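Kitchen robot tips: park it before you pour

My number one rule for any arm near the counter -- fingers empty before you walk away! Not "almost done," empty. I run every new routine in the simulator first and check the same thing there, including how close it swings to the appliances.
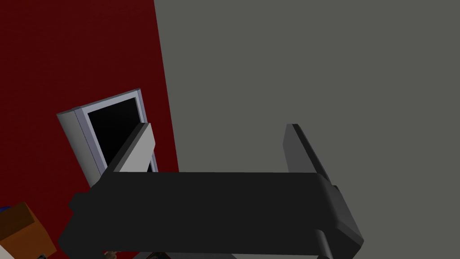

Next, write your stop rule on a card and tape it at eye level. Mine says two people know the stop button, me and Marisol (she made me add her). Keep kids back while it moves, and wipe the finger pads only with the power off.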